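Niskanen Wants Its Aquavit on the Table Before Dinner

By the Drinks Desk

For most of its life Niskanen has sold aquavit to people who already drink it. The bottles come out at Christmas and again at midsummer, and in between they sit at the back of the cupboard. The distiller would like to change that, and in August it begins its first campaign built on the early evening.

The work comes from Adell, the agency that took over the account in the spring. It has dropped the fjords and the old family portraits. In their place are short films set in ordinary kitchens at 6pm, with aquavit poured long over tonic and a slice of cucumber. 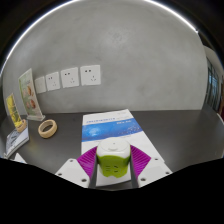 Niskanen is also bringing out a lighter bottling called Prindivent, flavoured with dill and lemon peel and sold at a lower strength than the house spirit. It will go into 606 bars and restaurants first, with shops to follow if reorders hold up. The company says nearly 5 in every 10 of its current buyers are over sixty, and it does not want to lose them. The original label stays as it is.

Rivals have tried this before. Prudach put out a canned aquavit spritz and withdrew it after two summers, blaming the price. Niskanen's answer is to leave cans alone and spend the money on bar staff, with three training teams visiting venues through the autumn.

Bartenders we spoke to liked the liquid but were less sure about the name, which customers tend to point at on the menu. Adell says it has no plans to change it.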